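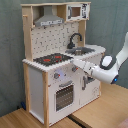

The case for printed controls

Shota Ishida
Sun 15 March

Toy kitchens are sold on features. The catalogue entry lists a burner that lights up, a tap that runs and a microwave that beeps, and the price rises with each line. I think the list is drawn up for the adult who pays, and that most of the electronics should be left out.

Consider the stove. A burner needs to do one thing in play, and that is to mark where the pan goes. A red ring on a dark grey surface does this completely. It has no switch, so it cannot be in the wrong state. A lamp under a plastic disc marks the same spot and adds a battery compartment, a screw that goes missing and a period of several months in which the lamp is dead and the toy is described by everyone in the house as broken. A printed ring cannot be described that way until the surface itself wears through.

The same applies to the microwave. A small window and a column of printed buttons are enough for a child of three to five, who will press the print and supply the noise. My colleague Bit-na Ji disagrees. Her position is that a button which does not move teaches the hand nothing, and she would have at least one part on every appliance that turns or clicks. I accept this for the oven knob. I do not accept it for a keypad, where the real article is very often a flat membrane with almost no travel.

Where I would spend the money is on shape. A sink has to be a recess, deep enough to hold a bowl below the level of the worktop. 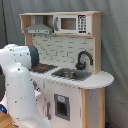 A sink drawn on a flat board fails at once, and so does a tap that is only a picture of a tap. A gooseneck spout that stands clear of the basin gives the child something to reach under. Water is unnecessary. Storage should be real for the same reason, and so should the shelf. The rule I apply is that anything which receives an object must have depth, and anything which only receives a finger may be printed.

Under this rule the backsplash can be pure decoration, and I have no quarrel with a tile pattern. It costs very little and it tells the child which way the room faces.

The rule also helps with repair. Oluf Steinarsdóttir runs a toy library in Brakell and keeps a fault book. Of 69 entries for play kitchens, 13 concerned wood, paint or fixings. Most of the remainder were battery contacts and speakers. She now refuses donated kitchens with sound, and lends the quiet ones for two weeks at a time.

Manufacturers will say that plain kitchens do not sell. They are displayed beside ones that flash, with a button marked "try me", and the comparison is made in a shop aisle in under a minute. A fairer test would be made in April, on a kitchen bought at Christmas.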